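Work and Automation, Unit 4 notes: Housekeeping at the Cadby
Posted 7/2/23, please read before we meet

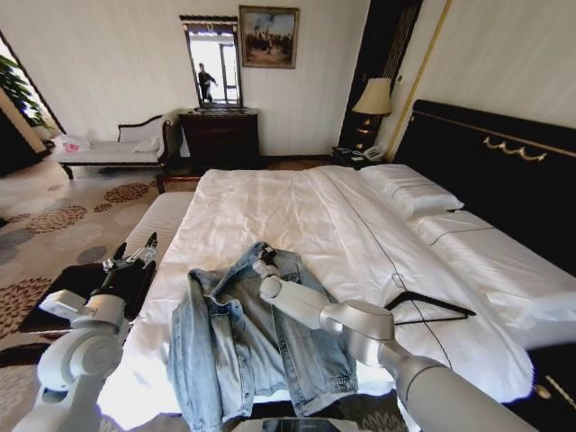
One reader of last year's notes wrote in to say that hotel owners only ever talk about sore backs when they want to cut hours, and that I should have asked the room attendants first. Fair point! So this year I did ask, and most of what follows comes from them (the rest is me thinking out loud, so argue with it).

Some background. The Cadby has 200 rooms and 23 people in housekeeping. The plan, drawn up with a small outfit called Plarby, is to hand some of the fiddly stuff to a two-armed robot: guest clothes left on the bed, hangers, that kind of thing. I love this as a case because it's such an ordinary job. You pick up a denim jacket, you find the hanger, you're done before you've thought about it. For a machine, a jacket is a nightmare. It has no fixed shape, the sleeves go wherever they like, and the collar folds over as soon as you press on it.

Now, what changes for the people? The attendants I talked to in June kept coming back to pace. Right now they set their own order in a room, beds first or bathroom first, and they swap with each other when somebody's shoulder is bad. With a robot in the room they'd be working around its timing. One of them told me she could live with that, but she wanted to know who gets blamed if a guest's jacket is torn. I didn't have an answer and neither did the manager.

Then there's pay. The Cadby pays by the shift, but the Nepia across town pays by the room, so the same machine could mean an easier day in one place and a smaller check in the other. Keep that in mind when you read the Edero case in the packet (it's long, start at page 70).

For class, write me a page on this: if a robot takes the clothes and the attendant keeps the bed, the bathroom and the guest's questions, is that still the same job? Talk to somebody who has cleaned rooms for a living if you can. Bring two copies, we'll be trading.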